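Episode 758

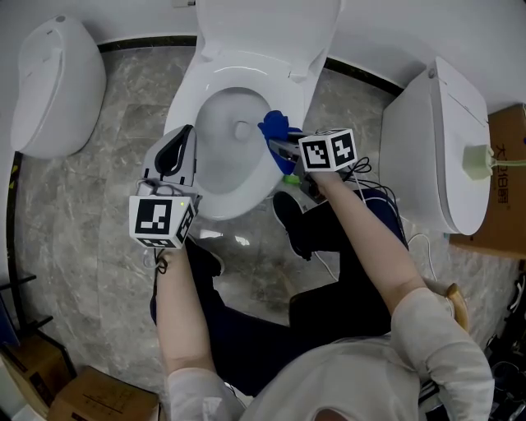
The Favismont student team had a quota of 830 episodes and a deadline in June. An episode was one task, start to finish, performed by a person holding two grippers, and it counted only if the tracking held the whole way through. The operator on the late shift had drawn the bathroom tasks. She set her feet, checked the green light on the left cube, and called the start. The left gripper went out over the seat. The right one closed on the green handle, and she pushed the blue bristles against the inside of the rim on the right-hand side of the bowl, keeping the printed squares on the marker cube turned up where the camera could find them. At the laptop, the logger typed the number 758 and a time.

"Rim pass," the operator said.

"Tracking good on both."

The protocol was 2 pages long. It allowed 60 seconds per episode. It specified a rim pass, a bowl pass, and a return of the brush to its starting position. It did not specify pressure. She had asked about that in the second week, and the faculty adviser had said that pressure would be inferred. She had written this down and later crossed it out.

The robot was called Gradell. It was bolted to a bench in the main lab at Nusville, where it had so far learned to fold a towel in thirds and to put a cup on a shelf. In the mornings it was trained on whatever the team had recorded the day before. In the afternoons it was tested. The test reports were posted on the club page under the project name, Chu, which had been an abbreviation once. The student who knew what it stood for had graduated.

"Thirty," said the logger.

She moved to the bowl pass. At this point most operators sped up, and the speed showed in the data as a kink. She had read enough trajectory plots to recognize her own. Her rim pass had a slight hitch in it, always in the same place, where her wrist ran out of rotation and she had to shift her elbow. She had tried to train it out during the first hundred episodes. The adviser had told her to leave it in.

"Fifty."

She returned the brush and opened the jaws. The logger marked the episode complete, played it back at four times speed, and found a gap of six frames near the end, where the left cube had turned too far. Six was under the limit. He kept it.

They recorded eleven more and shut down. She coiled the cables, wiped the finger pads, and signed the sheet.

The next report went up the following afternoon. Gradell had been given a brush and a bowl for the first time. Result: partial. The bristles had reached the rim in four trials out of nine. In the remaining five the arm had stopped short and timed out. Under remarks, someone had entered that all four successful trials showed an unexplained pause midway through the rim pass, after which the elbow joint shifted outward and the motion resumed. The arm had ample rotation left at that point. A wear check on the wrist joint was recommended.

She opened the plot, scrolled to the pause, and held her own wrist up beside the screen. She turned it until it stopped.

Then she added a line under the remarks - wear check not needed, see operator log - and went to set up episode 770.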